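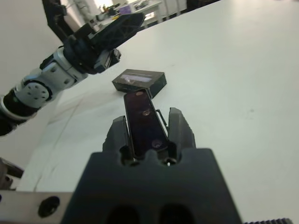 *Right gripper with a flat, glossy black piece held upright, left arm across the table.*

## Rallon two-arm kit: review after a term in the Mamgate robotics club

**Paid:** £1053 including delivery
**Used by:** students aged 14 to 17, Wednesday sessions
**Reviewed by:** Evdokia Dimitriou

We bought the Rallon to replace a pair of Tenel arms that had worn gears. The club enters the Psarras handling challenge in February, where teams score points for picking up small items and putting them down in marked positions. Two arms are allowed, and most of the points are for tasks that need both.

### Setting up

Assembly took us four sessions. The printed guide is clear up to the wrist and poor after that. Two of the diagrams show a bracket the wrong way round. Screws come in labelled bags, with a few spares. Calibration is done one joint at a time and the students managed it without me by the second attempt.

### Grip

The fingers are the best part of the kit. Thin, flat pieces can be held on edge, and the toothed inner edge helps with smooth plastic. Very small parts are harder. In our own test the students ran 100 pick-ups with mixed items and 83 went well. Most of the failures were coins and washers.

Closing force is set in software on a scale from 0 to 1000. Anything under 200 dropped things, and we now leave it at 350.

### Working with both arms
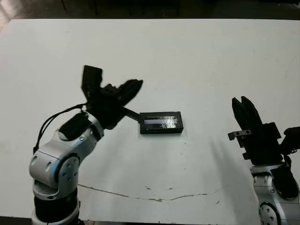 Reach is good enough for our table, and the arms can meet comfortably in the middle. The control software does not stop them hitting each other, so the students had to write their own limits. We practise with light boxes first. A black one with a clear window on top is a fair test of vision code, as the plastic throws back white glints and the edge finding goes wrong. Cable routing could be better too. On the left arm the cable loops well out to the side from near the wrist, and we have had one catch during a fast turn.

### Noise and heat

Quiet enough to talk over. The shoulder motors get warm after almost an hour and we rest them then.

### Support

I wrote to Rallon about the diagrams and had corrected pages two days later. A replacement finger was slower, at nearly three weeks.

### Verdict

Good value for a school club that has someone able to write a bit of code. Beginners would do better with one arm first. I would buy it again, with a spare set of fingers in the same order.

**Score:** 4 out of 5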